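Trollitach Development Diary
Second expansion, entry for 5/5/19
Kept for the Griltow card development office

The office met in the morning to settle the remaining questions on the second expansion of Trollitach. Fumiko Murakami chaired. The minutes will be circulated separately; what follows is the working record, set down while the arguments are fresh.

The file now stands at 337 cards, including reprints carried over from the core set. Eight cards remain without final text. Players who attended the December preview will recall that several of these were shown in an earlier form, and should not assume that the wording they saw has survived. Card 61, in particular, has been rewritten from the title down.

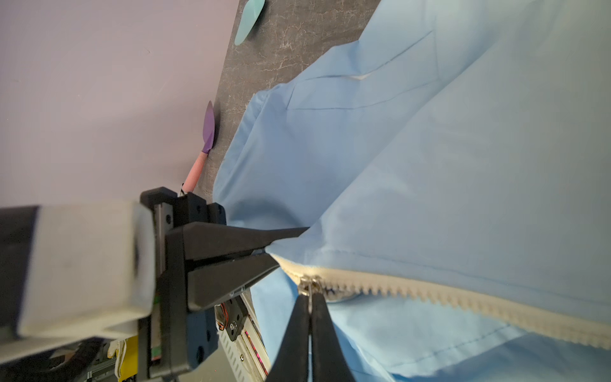 Card 61: The Borrowed Face

The earlier version entered play as a copy of any unit on the table and kept that identity until it was destroyed. Tomás Lenihan had recorded his objection on two previous occasions and did so again. His concern was that the card asked no decision of its owner after the turn on which it was played. In most test games it copied the largest unit available and the matter ended there.

The revised version enters play under its own name, with modest strength, and may take on the identity of another unit at the start of any turn by discarding a card from hand. It reverts at the end of the opponent's next turn. Damage is carried across each change. This last point was disputed at length. Rónán Brennan argued that new players would expect a copy to arrive undamaged, and he may well be right, but the alternative allowed the card to survive almost indefinitely and the test records did not favour it.

The office adopted the revised text with one amendment. A Borrowed Face may not copy another Borrowed Face. The rules permit the interaction and the outcome is always determinable, but the explanation ran to most of a page and the card does not have a page.

Faction balance

Each of the five factions was reviewed against the same measures – average cost, number of cards that draw further cards, and performance when drafted as a sole faction. The Tidewardens remain somewhat strong in the opening turns. The Ashen Court remains weak at all times, which has been the position since the first file and is now becoming an embarrassment to those of us who defended it. Two Court units will have their cost reduced by one. A third will be permitted to attack on the turn it is played, subject to a further round of games.

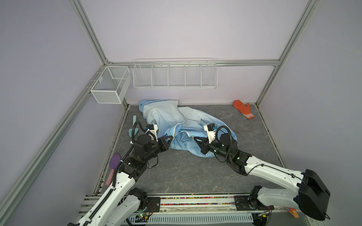 Neutral cards present a separate difficulty in draft. They belong to no faction, and under the present collation a player may open a packet in which they outnumber everything else. Ihor Panasiuk proposed that each packet be collated with a fixed slot for every faction, and a neutral card only where the faction slots have first been filled. The long white wire shelf, with its five open compartments, has exactly the arrangement he has in mind: one division to a faction and no place set aside for the remainder. The proposal was accepted for the next test print. It will make the packets more predictable, and experienced drafters will notice, but the office considers the exchange a fair one.

Scanlon has been asked to quote on the test print, with a run of up to 400 packets. Their previous sheets were well cut, although the backs of one batch were noticeably darker than the rest and could not be used in sleeves without comment from opponents.

Frames and legibility

Brendan Mac Carthaigh presented revised card frames for all factions. The rules box has been deepened by a single line and the faction symbol moved to the upper left, where it can be read from a fanned hand. Both changes were welcomed.
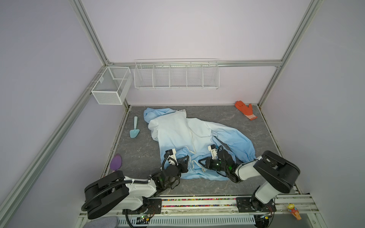 The Tidewardens frame occupied the remainder of the session. In its present form the border is a deep navy, and the cost numeral disappears against it under ordinary club lighting. Brendan recommended a much paler border set on a darker textured ground, so that the edge of the art is separated by tone as well as by line. The light blue and white of the crumpled garment against the grey marbled panel shows the degree of contrast he is seeking, and the office agreed to a sample on those lines. The numeral itself will become dark grey. No change is proposed to the foil treatment until the sample has been examined.

Matters carried forward

The keyword "Harry" is to be renamed. Test players took it to be a character.

Flavour text is outstanding on a number of common cards. Fumiko will circulate the list, and suggestions should be short enough to fit the deeper rules box without reducing the type.

The online version, maintained on Onine, still permits a player to decline a compulsory discard by closing the window at the right moment. Rónán has undertaken to write to them again.

The revised text of card 61 goes into the shared file this evening, with the superseded version kept beneath it for reference.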